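Section 4. Fitting the Wired Wall Button

Read this section through before you start. It covers the optional wall button for the Dundulura garage door opener, made by Brusen. If you are only using the handheld remotes, skip to Section 5.

The button can be mounted on any flat interior wall within sight of the door. It works at low voltage and needs a two-wire cable back to the motor head. The cable in the accessory bag is long enough for most single garages. If you need a longer run, use solid bell wire of the same thickness and do not join two short pieces inside the wall.

CAUTION: Unplug the opener from the ceiling outlet before you open the terminal cover. Pressing the stop button does not disconnect the power.

CAUTION: Mount the button out of reach of small children and away from all moving parts of the door. The person pressing it must be able to see the whole door while it moves.

4.1 Before you start

You will need a drill, a small flat screwdriver, a Phillips screwdriver, wire strippers, a pencil and a stepladder. Set out the screws and clips so that they stay separate.

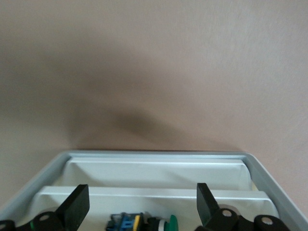 The accessory bag holds two kinds of screws that are easy to mix up. The long ones go into the wall through the back of the housing. The short ones close the front cover, and a long screw used there will pierce the cable. A plastic tray with inner walls, like the light gray one shown, keeps the two kinds apart while you are up the ladder. Keep the spare terminal link with the short screws; you will need it in 4.3 if you decide to remove the button later.

4.2 Choosing the position

1. Stand where you want the button and check that you can see the full width of the door opening.

2. Hold the housing against the wall and mark the two mounting holes with the pencil. Keep the cable entry at the bottom.

3. Check for pipes and house wiring behind the marks. If you are not sure what is there, choose another place.

4. Drill the holes. For drywall with no stud behind it, tap in the plastic anchors until they are flush.

Note: On brick or block walls, use a masonry bit and vacuum out the dust before you fit the anchors. Dust left in the hole will stop the anchor from gripping.

4.3 Running and connecting the cable

1. Start at the motor head and work toward the button. Leave a hand's width of slack at each end.

2. Clip the cable along the ceiling and down the wall. Do not pull the clips so tight that they crush it. Keep it clear of the door track, the springs and the release cord.

3. Do not run the cable in the same conduit as house wiring. If the two must cross, cross them at a right angle.

4. Strip the ends just far enough to fill the terminals. No bare wire should show once the screws are tight.

5. At the motor head, open the terminal cover and remove the link between the terminals marked PB. Connect one wire to each. Either wire can go to either terminal.

6. At the button, feed the cable through the entry hole and connect the two wires to the normally open contact. Tug each wire gently — if it moves, loosen the screw and start again.

CAUTION: Connect only a plain contact to the PB terminals. A lighted button with its own supply will damage the control board, and this is not covered by the warranty. 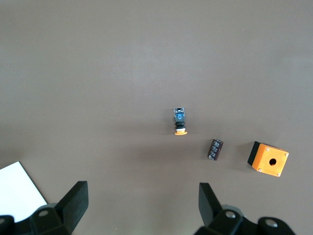
Brusen Dundulura 754 Installation and User Guide — Page 100

If you are using a button of your own, look for the contact block behind the push part. Contact blocks come in different colors from different makers, and the color alone is not a safe guide to how the contact works. Check the marking beside the screws, or test the button with a meter. It should read open at rest and closed while pressed.

4.4 Closing up and testing

1. Fold the slack into the housing so that it lies flat and does not press on the back of the button.

2. Fit the front cover with the short screws. Tighten them by hand.

3. Close the terminal cover on the motor head and plug the opener back in. Wait for the lamp to stop blinking.

4. Clear the doorway of people, pets and vehicles. Press the button once and let go. The door should start to move.

5. Press again while the door is moving. It should stop.

6. Press a third time. The door should move in the opposite direction.

Repeat the test with the door starting from fully open. Then carry out the safety reverse test in Section 7, even if you have done it before.

4.5 If the button does not work

Door does not move, lamp is steady: one of the wires is loose. Unplug the opener and check both ends.

Door does not move, lamp blinks twice: vacation lock is on. Hold the lock key on the motor head until the lamp goes out.

Door moves by itself when the power comes back: the wires are touching, or the button has been connected to a normally closed contact. Unplug the opener at once and go back to 4.3.

Remotes work but the button does not: see the first item, then check the cable for a clip driven through it.

Replacement buttons and cable can be ordered through your dealer.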